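Ticket 2158: Motion blur scoring marks good episodes as failed
Project: Praltenach (two-arm floor pick-up)
Opened by: Aurelia Roman
Status: Open, waiting on Lotmont

Hello all, and thank you for being so patient with me on this one. I know the January ticket looked similar, but I do think we have a different fault now.

As you'll remember, the Yordanov score gives every head camera image a sharpness value and throws out the whole episode if too many fall below the line. On the last batch it kept 129 episodes and rejected 146, which seemed an awful lot to me, so I made a pot of tea and sat down with the rejected ones. In more than 46 of them I could find nothing wrong with the handling at all. The images are soft, certainly, but you can still tell where both grippers are and what they are near.
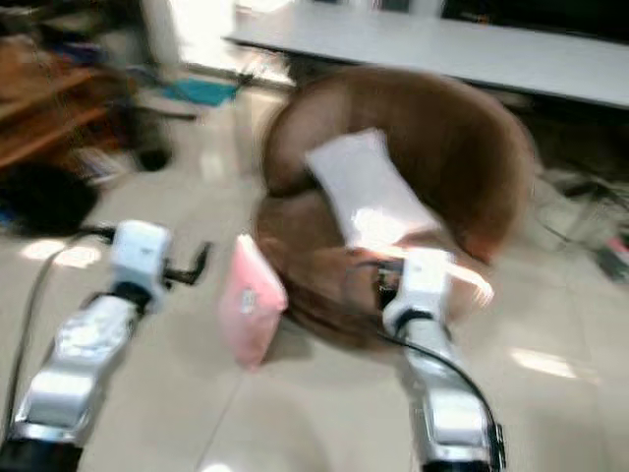 Head view from a rejected episode: right gripper against the neck pillow, pink pouch by the left one.

The blur is heavy on the pillow, I grant you, and there is glare on the white tag and on the tiles as well. My hunch is that the glare drags the score down further than the movement does.

Tried so far:
- Lowered the threshold one step. Lets in some truly unusable episodes, so I put it back.
- Masked the brightest patches before scoring. Looks hopeful, but only run on a handful.
- Scored the arm region alone. No real change.

Update, Sep 30, 2023: Darnard branch now has the masking as an option, switched off by default. Could somebody at Lotmont please run it over the full batch and send me the list of episodes that change sides? I'll happily go through them by eye.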